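The Number 44

I was eleven the summer my aunt decided I should learn to be on time, and the way she went about it was to put me in charge of the bus.

Not driving it, obviously. The 44 came down Pakia Road at ten past every hour, and my aunt, who ran the tea counter at the back of Bevitz the ironmonger's, needed to know when it was coming so she could have the urn going. The drivers had four minutes at the stop before they had to turn round and go back up the hill. Four minutes is long enough for a mug of tea if it's already poured, and hopeless if it isn't. So I sat on the wall outside with a tin whistle, and when I saw the bus come over the top by the chapel I was to blow it twice.

I loved that job more than any job I've had since, and I've had some decent ones.

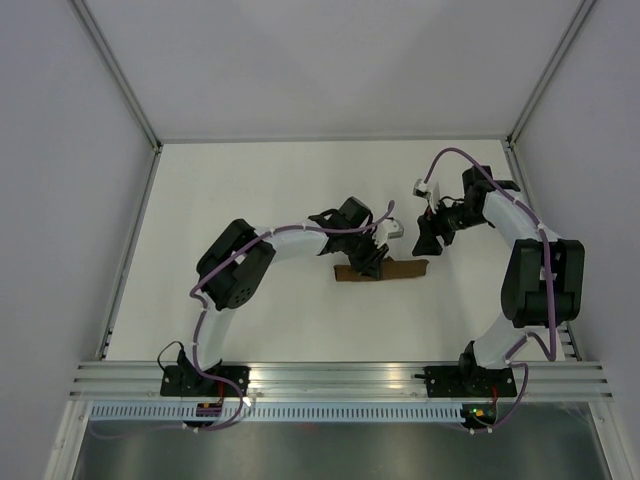
by Gratus

The trouble started in August, when the bus stopped coming over the hill.

I don't mean it stopped running. It still got to us at ten past, same as ever, same dents, same driver with his elbow out of the window. I just never saw it come. I'd be sitting there staring at the chapel till my eyes watered, and then there'd be a hiss of brakes and it would be standing at the stop behind me with the doors open. I told my aunt it must be using the other road. She said there wasn't another road, and would I please stop reading comics on her time.

I wasn't reading comics! I'd left them at home on purpose. The next day I didn't even blink much, and at nine minutes past there was nothing on the hill but a dog, and at ten past there was a bus.

So I asked the driver. He took his tea (late, and not very hot, and he pulled a face about it) and said, "Which way do you think I come?"

"Over the hill," I said.

"Well then," he said, and drank up and drove off, and I watched him go all the way up Pakia Road and over the top by the chapel like a perfectly normal bus.

I thought about it all night. In the morning I took my whistle and a cheese roll and walked up the hill myself, which I wasn't allowed to do, and sat on the chapel step to wait. From up there you could see both ways, down to Bevitz with its green awning and down the far side to the Maruyama nurseries, where the glasshouses were. The road ran straight between them. A mouse couldn't have got past me.
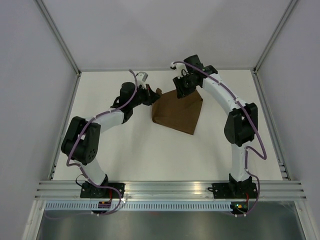 At five past I saw it leave the nurseries. It came up quite slowly, getting bigger the way things do, and I stood up and got the whistle ready. I could hear the engine. I could see there were three people on board, and one of them was a girl in a yellow cardigan with her forehead against the glass.

Then it drew level with me, and it was very quiet, and the girl looked up.

She had my whistle. I don't know how else to put it. It was on the same bit of garden string, with the same knot I'd made a mess of and had to do again. She was older than me, sixteen or so, and she had a plaster on her chin, and she gave me the sort of look you give a little cousin who's got into your room. She put a finger to her lips.

I turned to watch it go down the hill and the hill was empty. Down at the bottom the 44 was already at the stop with its doors open, and my aunt had come out under the awning, looking for me with a tea towel in her hand.

I got shouted at, of course. I got the rest of the week off as well, which was meant to be a punishment and felt like one. The whistle went in the drawer under the till with the spare keys.
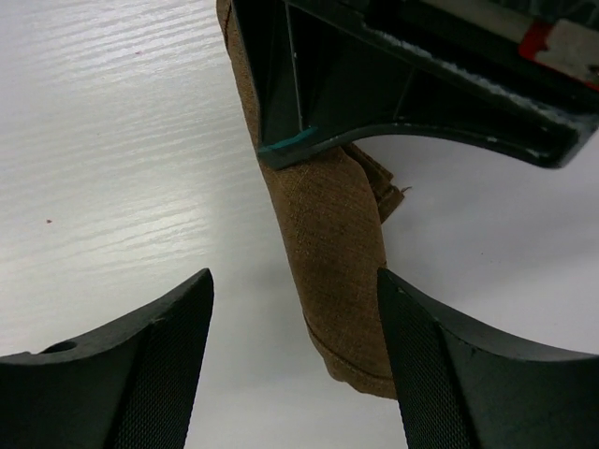
When I was let back on the wall, I'd made up my mind to be sensible. I didn't look at the hill at all. I looked at the church clock and when it said eight minutes past I blew twice, and my aunt poured, and two minutes later there was the bus. It worked beautifully. She told everyone I'd finally got the hang of it, and at the end of the summer she gave me three pounds and a tin of shortbread.

We moved away after that, and I forgot about it for long stretches, as you do.

I was sixteen when I went back to stay. I'd come off my bike the week before and split my chin open, and it was cold for the time of year, so my aunt's neighbour had lent me a cardigan to travel in. I'd got the whistle out of my old pencil case for a joke, to blow at her through the window. I was nearly asleep by the nurseries. The glass was cool and the engine buzzed in my teeth.

Near the top of the hill I opened my eyes, and there was somebody small standing on the chapel step with a cheese roll.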